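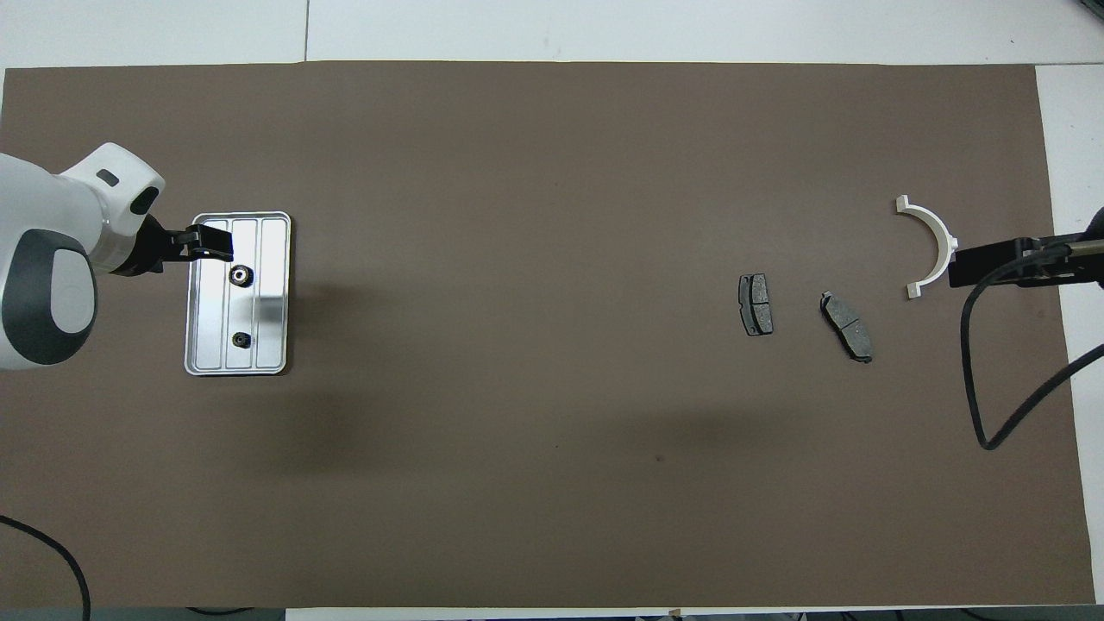 Sharing a bench with the arms

We've had arms on the brake pad bench at Fevora since September, and I love it! My wrists ache less, and there's time to check each pad properly.

Keep one big mat down, so small parts stay put.
Give every part its own patch of mat – pads well apart, brackets to one side.
Look where the cables hang before you reach in.
Swap jobs every 91 minutes. Nelly Taipe's idea, and now we all know how to set up the arms – even me!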